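How to Record Hand Demonstrations With a Sensor Glove and a Marker Cube

Posted 17 January 2021 by Finbarr Fahy

These are the steps we use on the Plemley project to collect hand demonstrations for training a grasping policy. The person does the task with their own hand, wearing a sensor kit, and the recording is later mapped onto a robot hand. The steps assume you have already built the kit and can read joint angles from it. If you can't yet, go back to the build page first.

You will need the glove kit with its data cable, a marker cube for the back of the hand, one camera that stays still and can see the whole table, one wide-angle camera that looks out from the hand, a bin, and a few objects that are easy to pick up.

Set up the table

Use a table the person can sit at with both feet on the floor. Put the bin at one side, on the same side as the gloved hand. Put the objects near the middle, within easy reach. Soft objects are fine to start with and they don't roll.

Point the fixed camera so that it sees the objects, the bin and the person's hand at its highest point. Have the person raise the hand over the bin before you lock the camera down. We lost most of a day of data in September to a camera aimed too low, with the cube leaving the picture at every drop.

Calibrate the cameras

Calibrate the fixed camera with a flat board in the usual way. The wide-angle camera needs a fisheye model. A standard lens model will look fine in the center and go badly wrong toward the rim, and the rim is where your fingers will be.

Take 39 board views with the wide-angle camera, and get the board close to the rim in at least 15 of them. Write the results to the session folder. Do this again any time the camera has been taken off its mount.

Fit the glove

Tighten the straps at the wrist first and then at the fingers. The links should follow the fingers without pulling on them. Ask the person to make a fist, then open the hand flat, then touch the thumb to each fingertip. Record this as the zero file.

Check that the cube doesn't rock on its mount. Any play there shows up as wrist motion and you can't remove it afterward.

Lay the cable out across the table in a wide loop with enough slack for the full reach. If it pulls at the bin, stop and move it.

Record

1. Start both cameras, then the glove log.
2. Have the person tap the table 2 times with the gloved hand. The taps are used to line up the streams.
3. Pick up one object, carry it over the rim of the bin and let go.
4. Bring the hand back to rest on the table before going for the next object.
5. Stop the glove log, then the cameras.

Ask the person to move at a normal speed. People slow down when they know they are being recorded, and the policy will copy that.

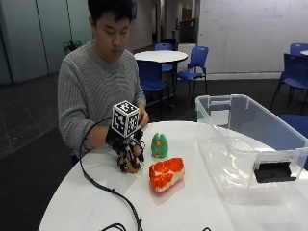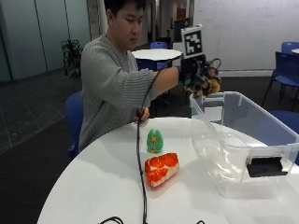
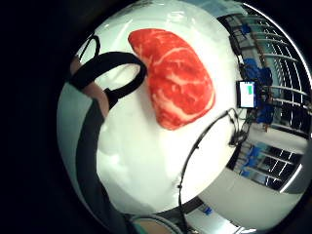 Photos: Plemley project / Finbarr Fahy. First two from the fixed camera, third from the wide-angle camera.

Check the data

Run the alignment script and look at the plot of the taps. If the glove stream and the video are off by more than 2 video frames, fix the offset by hand before you go on.

Next, play the fixed camera video with the cube pose drawn over it. The axes should stay put on the cube as the hand turns. A short flip between two poses usually means only one face was readable. Short gaps can be filled in from the poses on either side. Throw out any run where the cube is lost during the grasp itself.

In the wide-angle video, look for the object and at least one finger in the same picture just before contact. Don't crop out the black corners yet. The Denell loader masks them, and cropping first will break the calibration.

Save each run with the object name and the run number. We keep the rejected runs in a separate folder called lullmont_rejects, which has been handy for testing changes to the tracker.

The retargeting step is covered on the next page.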